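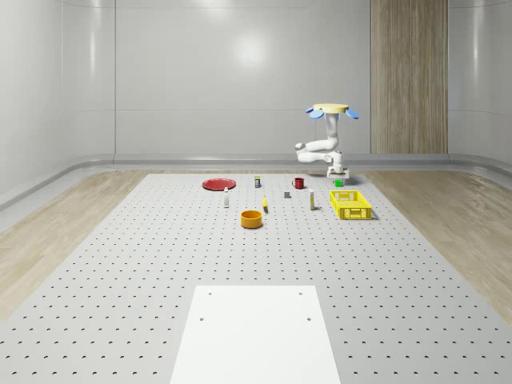 In der Simulation wäre das nie passiert, schreibt Bouchra Bennani unter meinen letzten Beitrag zum Vorfall bei Fuken, und genau deshalb müsse man künftig mehr simulieren und weniger an der echten Zelle probieren. Den ersten Halbsatz unterschreibe ich sofort. Den zweiten halte ich für gefährlich.

Zur Erinnerung: Der Arm sollte einen kleinen Würfel vom Lochtisch aufnehmen. 23 Läufe hintereinander meldete die Steuerung am Rechner einen sauberen Griff, danach wurde die Bahn freigegeben und auf die Anlage übertragen. Im dritten echten Lauf fuhr der Greifer über drei Millimeter zu tief, setzte auf der Platte auf und drückte weiter. Der Schutzhalt kam nach zwei Sekunden. Zwei Sekunden sind lang, wenn jemand die Hand am Tischrand hat. Es hatte zum Glück niemand die Hand dort, aber das war Zufall und stand in keinem Freigabeblatt.

Der Bericht von Damir Atanasov nennt als Ursache eine falsch hinterlegte Tischhöhe. Mag sein. Nach dem Umbau im Dezember wurde die Platte neu unterlegt, das Modell blieb, wie es war. Nur erklärt das den Fehler in der Höhe und sagt kein Wort darüber, warum der Arm so lange weiterdrückte. Die Kraftschwelle war nämlich ebenfalls am Modell eingestellt worden, an einem Tisch also, der weder nachgibt noch verkratzt und dessen Löcher keine Grate haben.

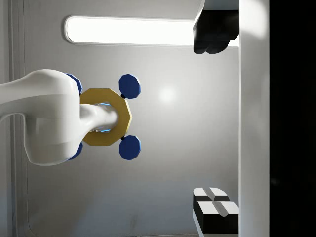 Armgelenk mit gelbem Flansch und blauen Knöpfen, Ansicht aus der Simulation.

Man sieht solchen Ansichten an, wie viel Mühe darin steckt. Glanzlichter auf der Verkleidung, eine Leuchte, die sich gut benimmt, weiche Schatten unter dem Greifer. Über Reibung, Spiel im Gelenk oder eine verzögerte Meldung vom Sensor verrät das alles nichts. Trotzdem hing bei der Freigabe ein Ausdruck aus der Simulation an der Wand, und Nermina Radonjić, die das Protokoll führte, notierte darunter: "Verhalten bestätigt." Bestätigt durch wen? Durch dasselbe Modell, das die falsche Höhe enthielt.

Ich habe nichts gegen Simulationen. Wer tausendfach Greifpunkte ausprobieren will, soll das am Rechner tun - dort geht kein Finger kaputt, auch kein menschlicher. Aber ein Schutzhalt gehört an der Maschine geprüft, mit Messdose unter dem Greifer und nach jedem Umbau von Neuem. Bei Fuken hat man mir gesagt, das koste pro Zelle einen halben Tag. Die beschädigte Platte stand länger still. Auf die Frage, wer die Kraftschwelle inzwischen nachgemessen hat, warte ich noch.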